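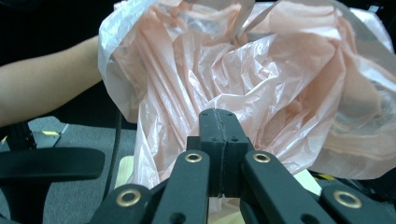
Eine Leserin aus Bullow fragt, warum im letzten Rundbrief die Gemeindewahl im November nur mit zwei Sätzen erwähnt war, und sie wünscht sich mehr über die neuen Wahlkreise. Sie hat recht, und wir holen es heute nach.

Der Gemeinderat von Tralero hat die Grenzen der Wahlkreise neu gezogen. Der Ortsteil Bullow gehört jetzt zum Wahlkreis Sutherland. Dort sind damit 3607 Personen wahlberechtigt, im Wahlkreis Hafen bleiben es 1727. Beide Kreise wählen aber gleich viele Mitglieder in den Rat, und das halten wir für ungerecht. Die Mehrheit sagt, dass man die Zahl der Sitze erst nach der Wahl ändern kann. In der Satzung haben wir einen solchen Satz nicht gefunden.

Für den Rat bewerben sich 46 Personen auf 11 Sitze. Die Liste Rundent tritt zum ersten Mal an und verspricht vor allem, dass die Ausschüsse öffentlich tagen. Die bisherige Mehrheit spricht lieber über die Uferstraße – das Thema hat ihr schon beim letzten Mal geholfen. 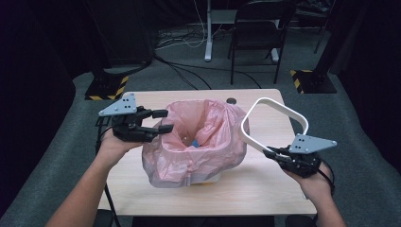
Kleiner Abfallbehälter mit rosa Beutel

Wer in Bullow wohnt, bekommt eine neue Wahlbenachrichtigung mit der Adresse des Wahllokals. Die alte Karte ist nicht mehr gültig. Briefwahl kann man schriftlich beim Wahlamt beantragen, am Telefon geht es leider nicht.

Redaktionsschluss: 20. Aug. 2020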